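I finished my second month at Drornbridge this January, and a few people have asked what the job is. The short version is that I sit in a chair and move a robot's arm with my own arm. I do this for most of the day.

The longer version takes more explaining. There's a pair of handles on a stand in front of me, and whatever I do with them, the robot does on its side of the room. If I turn my wrist, it turns its wrist. If I squeeze, the gripper closes. Everything gets recorded: the joint positions, the squeeze, and the video from the camera at chest height. Later all of that goes to the training people, who use it to teach a model to do the same thing with nobody in the chair. One run through a task is called an episode. My total as of last night is 639, and 200 of those are from the past two weeks.

I came to this from a bakery, so I had no background in it. Gemma Grasso trained me. She had me spend the whole first day picking up a sponge and putting it down again. I thought that was a strange use of a day until the second morning, when I tried a cup and crushed it. You don't feel anything through our handles. You have to learn from looking, and a sponge forgives you while you learn.

The table tasks are what I do most now. We call the current set Anel, after somebody's cat I think, and it's mixed objects on one table. The instruction comes up on a screen and it's always one sentence, such as "pick up the water bottle." You get the thing in the gripper, lift it, hold for a moment, and then place it where the sentence says. Then you reset and go again with everything in a different spot.

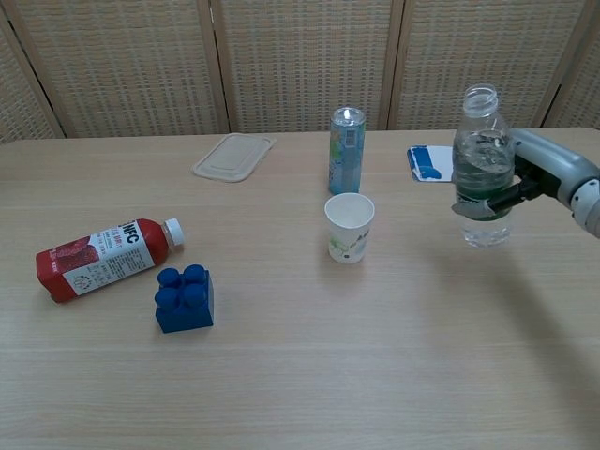

*The water bottle, off the table. Strawberry juice on the left, still lying down.*

The bottle is the one I'd pick if you asked me what's hard. With the cap off and that much water in it, you can't squeeze the way you'd like to. Too tight and the sides give, and the water comes up out of the neck. Too loose and it slides down through the fingers as you lift. I aim for the middle, close slowly, stop, and then close a tiny bit more before I go up. Going up is slow too. I spilled 17 times in my first week on bottles, and I know the number because spills have to be logged.

The other trouble is that it's clear. On my screen the edges of the bottle can get lost against the table, so I look at the label and steer by that. Ecaterina Gavrilă, who has the station next to mine, steers by the shadow. She says the shadow tells her how far off the table she is before the picture of the object does. I've tried it and it works better for her than for me.

The paper cup is a different problem. It weighs nothing when it's empty, so if one finger touches before the other, the cup just scoots away. You have to come in centered. The juice bottle on its side wants to roll, and the approach has to line up with whichever way it's pointing that time. The big blue block is easy and I'm always glad to see it come up.

What I didn't expect is how much of the work is deciding which episodes to throw out. A clean one is smooth and goes straight to the object. If I hesitate, or bump something on the way, or go back for a second try, the model can pick up the hesitation along with everything else. On Anel we delete those. On Rovorari, the other project I'm sometimes put on, they want the second tries kept, so the robot sees what recovering from a miss looks like. It took me a while to keep the two sets of rules straight, and I've deleted things I should have kept.

It's tiring in a particular place, the outside of the right forearm. We stop for ten minutes every hour and I put the handles down even if I feel fine. I've also started reaching for my coffee at home very slowly and straight on, which my sister pointed out – she thought I'd hurt my hand.

I did get to watch the trained version run once. It was an early model on the older table set, Anghel, and it went for a cup. It came in a little high, paused, lowered, and closed. The pause was mine. I do that, or I did then, and Gemma recognized it before I did. It got the cup on that try and missed on the next one.

Next week I start on two-handed tasks, which means opening jars. I've asked for a sponge day first.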